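4.2 シミュレーション環境におけるカメラ配置の比較

実機での評価に先立ち、把持器2種(Farano、Wumier)とカメラ配置の組み合わせをシミュレータBoditz上で比較した。環境には、キッチンと居間が一続きになった住宅モデルOshimaを用いている。この環境は実に手応えのある題材である。光沢の強い黒いキャビネット、赤いバックスプラッシュの映り込み、木目のカウンターと、深度推定を悩ませる面が一つの視野に集まるのだ。対象物にはカウンター上の白いエスプレッソカップを選んだ(図5)。
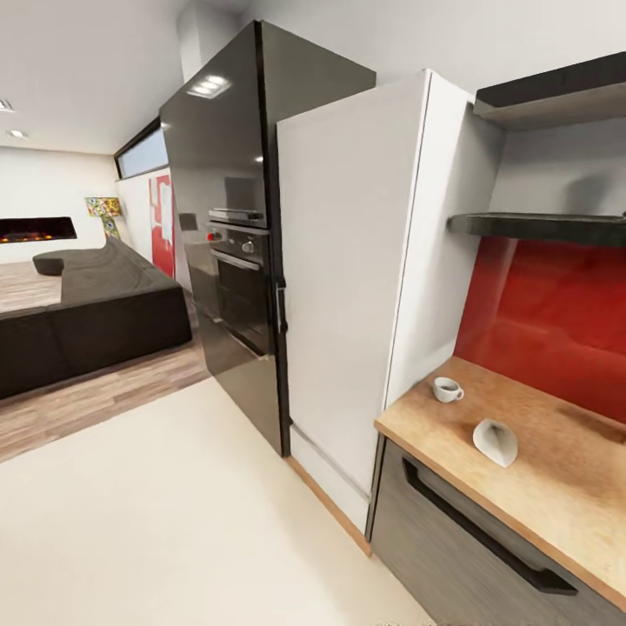 図5 環境カメラによるレンダリング画像。右手前のカウンターにカップが置かれ、左奥は居間へ続く。

環境カメラは画角が広く、カップから奥のソファや暖炉までを一度に捉えられる。一方、直線は湾曲して写り、棚やカウンターの縁でとくに目立つ。そこで歪み補正の有無を条件に加え、各条件につき20回の試行を行った。初期姿勢は10通りを用意し、それぞれ2回ずつ使用した。乱数の種は条件間で共通とし、制御器のゲインも固定している。

手先側のカメラでは様子が一変する。図6のように把持器の筐体が視野の左下を大きく占め、指先は右端から先端部だけがのぞく。

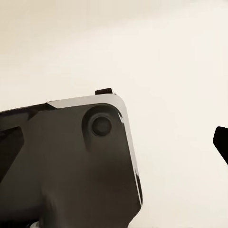
図6 手先側カメラの視野。左下が筐体、右が指先。背景は一様なクリーム色である。

背景に模様がまったくないこの種の画像では、特徴点はほぼ把持器自身の上に集中する。当初、われわれはこれを欠点とみなしていた。ところが、筐体の明るい縁取りと丸い黒色部品は輪郭が鮮明で、自己位置の手がかりとして使えそうだとGhaffariが指摘した。早速マスク処理を外して組み込んだところ、手先姿勢の推定が目に見えて安定し、研究室は大いに沸いた。2月の予備実験で悩まされた推定値の跳びも、同じ初期姿勢では再現しなくなった。

ただし、指先は視野に入る部分が小さく、開閉幅の推定には依然として関節角の値を併用している。環境カメラとの統合方法は次節で述べる。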